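The Chair Hunt Is Over (I Think!)

5/14/24

I have now spent more time thinking about office chairs than I spent picking out my car, and I'm only a little embarrassed. It started in December, when the seat on my old one gave up for good and I slid slowly down to chin level in the middle of a phone call. I'd had it six years. It owed me nothing!

So I went looking, and wow, is there a lot of chair out there. I narrowed it down to three. The Delley was the cheap one at $213, the Miranda sat in the middle at $339, and then there was the Rollelby, which costs $637 and which I swore I would only sit in for fun. (You know how that goes.) All three came through Denen, a little furniture outfit that lets you spend real working hours in a chair before you hand over any money. I wish more places did this. Two minutes on a showroom floor tells you next to nothing, and you're usually still wearing your coat.

The part I hadn't given a thought to was the headrest. My old chair didn't have one, and I'd always filed them under things for people who nap at their desks. Then I leaned back to read something long, my neck let go of whatever it had been holding since college, and I was sold on the whole idea. Mesh is the way to go, if you ask me. Foam gets warm and sort of pushes your head forward, while mesh has a bit of give. Look at how it attaches, too, and try any knob you find back there while you're sitting down, so you know whether you can reach it without pulling a muscle. 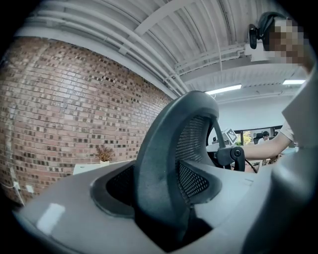
Denen's fitter told me headrests are the most asked-for extra and also the one most people set wrong: too high, nearly always, so it knocks the back of the skull when it ought to be sitting in the curve of the neck. Guilty! I dropped mine two clicks and it was a different chair.

Arms are where I got picky. I type with my elbows tucked in, and the Delley's arms are set so wide that I felt like I was steering a bus. The Miranda's were better but wouldn't go low enough to slide under my desk, and I can't live with a chair that sticks out into the room all night. Measure from the floor to the underside of your desk before you go anywhere. Write it on your hand if you have to. I went without that number the first time and had to guess with my knees.

Then there's the floor, which deserves more attention than it gets. On carpet you want casters that don't sink, and on a hard shiny floor you want ones that won't send you sailing off every time you reach for a pen. Cords are the other thing. I've run over my phone charger so many times that it only works if I hold it at an angle, so my new rule is that anything plugged in near the desk gets pushed back toward the wall before I sit down. I follow this rule maybe half the time.
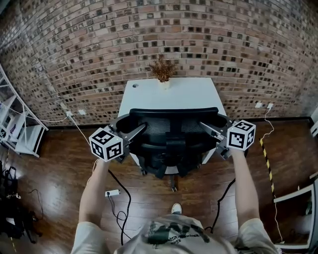

And please, keep the desk itself plain while you're trying chairs out. I love a cluttered desk at home (mugs, mail, a lamp that leans), but when there's hardly anything on it you notice where your arms want to land and how far back you're sitting. One little plant is plenty. Dried ones are great for people like me, who forget that watering is a thing.

So which one came home? The Rollelby, of course, after I'd sworn up and down that it wouldn't. I sold an old bike to make myself feel better about it. The Delley is still a good buy if you have broad shoulders and only sit for an hour or two at a stretch, and I'd put the Miranda in a guest room office in a heartbeat. My old chair is out in the garage, where I sit on it to take my boots off.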